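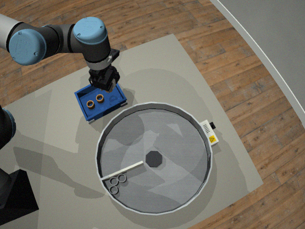

Simulated sorting cell with two orange-brown rings in the blue tray and three grey ones in the bowl. Rendering: Ponora

KOLHAM OPEN DAY PUTS A ROBOT ARM ON SMALL PARTS DUTY

Ponora opens its Kolham workshop to visitors this Friday at 10 a.m. The main attraction is an arm that handles rings, first in simulation and then on the shop floor. Those hoping for backflips should adjust their plans.

"My kids asked if it dances," said Babita Vashisht, who runs the demonstrations. "It moves rings. They stayed home."

Each session lasts 60 minutes, including questions. Imre Farkas will take the hard ones. Admission is free, and the coffee is priced accordingly.

Press contact: Zewditu Feyisa, Ponora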